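Soseck Grid Tablecloth in Sage
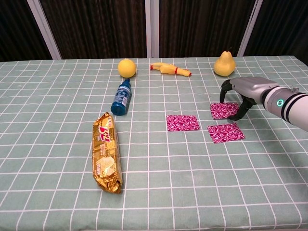 The Soseck cloth in sage, with a few bits and pieces on top.

I've been selling tablecloths for long enough to be a bit fussy about them, and this is the one that's ended up on my own table. It's a pale sage green with a grid of thin white lines over the whole thing, and it's a very easy green to live with. Not minty, a long way from khaki. I've had it against white walls, timber and some dark brown curtains and it's been happy with the lot.

I ordered the first batch in January as a bit of a punt, mostly because I liked the colour on the swatch card (a tiny square, which is a daft way to choose a tablecloth). Then the rolls turned up and I cut one for myself before I'd even unpacked the rest. The Nirel range we used to carry had a nice check but the green was much greyer, and customers kept asking me if it came in something more cheerful. So, yes, here you go!

What it's made of

It's a cotton and polyester blend with a wipeable coating on the top side. The coating is matte, so you don't get that shiny diner look, and it drapes reasonably well for a coated cloth. The underside is bare fabric and grips the table a bit, though on a really slick glass top you may still want clips. I sell those too, they're on the Bits and Bobs page.

The white lines are printed, not woven. I get asked that a lot. Up close you can tell, from a chair you can't.

Cleaning

Damp cloth and a drop of dish soap for nearly everything. Tomato sauce, biscuit crumbs, texta if you're quick. Turmeric is the one that's beaten me so far — I've got a faint yellow patch at my end of the table and I put the fruit bowl on it. You can machine wash it on cold, gentle cycle, but please don't tumble dry it, the coating goes tacky and it won't come back. Cool iron on the underside only if the fold lines bother you. Mine dropped out by themselves after a few days.

Don't put hot pans straight on it. Mugs are fine.

The grid

I bought it for the colour but the lines have turned out to be the handy part. You can square up placemats by eye, and if you cut fabric or wrap presents at the table you've got a straight edge right there. It's also good for games. Cards and small things show up nicely on the plain pale background, and when the kids are over they make up their own rules about which square belongs to who. Bright colours look terrific on it, by the way. Yellow especially! I'd put lemons on it every day of the week if they weren't the price they are.

One thing to know if your table is old and a little out of true like mine. A grid will tell on it. I line up the long edge that faces the room and let the back edge do as it pleases.

Sizes

The roll is 250 cm long as it comes to me, so that's the longest I can do in a single piece. Standard cuts are for a four-seater, a six-seater and a long bench, and I hem all of them here at the shop in Skendbridge. If you'd like a custom length, measure the tabletop and add 20 cm at each end for the drop. Round tables I can do, but send me a message first so we can talk about the edge, because I don't like how the grid looks with a wide hem on a curve.

Price

$42 for the four-seater. The larger two are in the drop-down, and custom cuts are quoted by the centimetre with no fee for the hemming. Matching napkins are on order from Carbone and I'm told they're on their way, but I was told that last month as well — so I'm not taking pre-orders until the box is on my counter.

Postage

Flat rate anywhere in the country. The four-seater packs down to 600 grams with the cardboard tube, and I roll every one of them so you won't be fighting creases when it gets to you. Pick-up from the shop is free, just choose it at the checkout and wait for my text before you drive over.

Other colours: Oatmeal (in stock), Dusty Blue (low), Brick (sold out, more coming).

Page updated Monday, November 19, 2018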